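How to Check a "Based on a True Story" Claim Before You Buy the Ticket

Posted Saturday, May 9, 2026

Those five words on a poster mean very little. A producer can put them over a film that borrows one name and makes up the rest. I check them at the kitchen counter with a laptop, and it takes under 40 minutes.

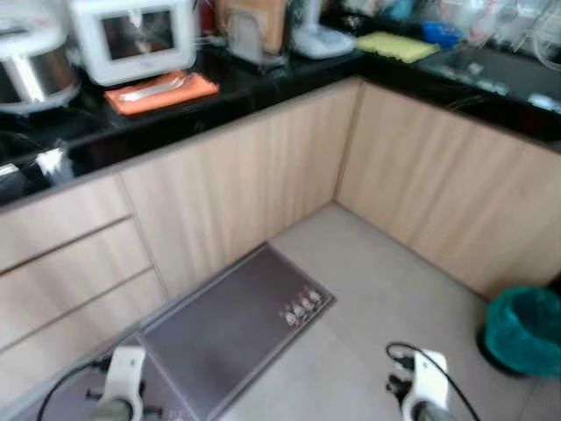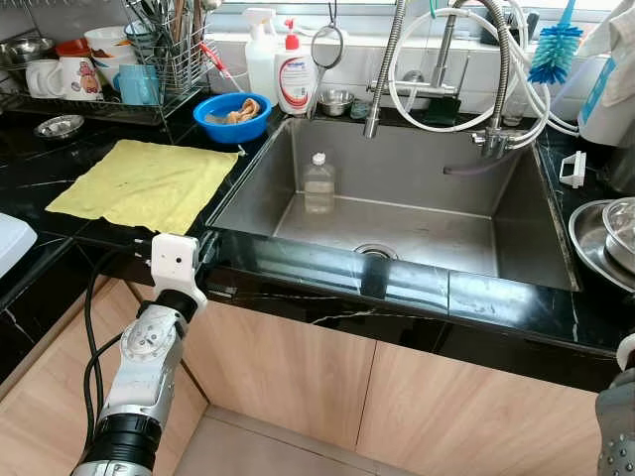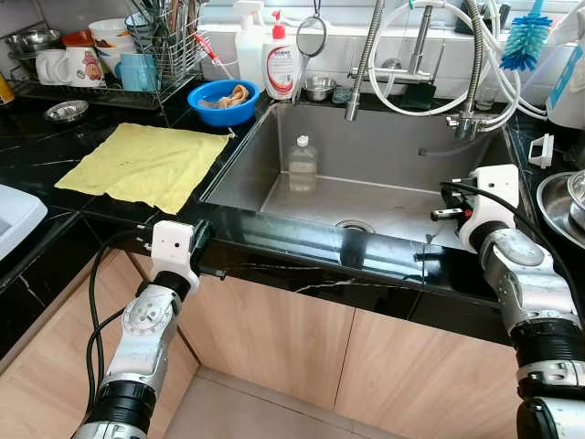 Step 1. Read the exact wording

"Based on," "inspired by" and "from the true events of" are marketing lines. Write down which one the poster uses, then check the trailer. If the two don't match, be suspicious. Raju was sold as "the true story" in April and had slid to "inspired by" in the end credits.

Step 2. Look for a source

A book, a court file, a long newspaper piece – something with a date on it. "Years of research" is not a source. The press kit for Perkell promised 4,000 pages of documents and named none of them.

Step 3. Find coverage older than the film

Set your search to end a year before the project was announced. Anything later may just be the press release with a new headline. I got 38 results for the Perkell case and most were the same paragraph.

Step 4. See who talked

Did the family take part? Did they object? Director Pentti Laaksonen told Vodside he had "the blessing of everyone involved," which is easy to say and hard to check. Look for relatives speaking in their own interviews.

Step 5. Sit through the disclaimer

It comes at the very end, in small type. If it says characters were combined and events changed, believe that over the poster.

Step 6. Be careful with fan sites

Fliline has a page of 508 "verified" true-story films. I couldn't find out who verified them. Use its links if they work and skip the scores.

If steps 2 and 3 both come up empty, treat the film as fiction. It may still be worth seeing.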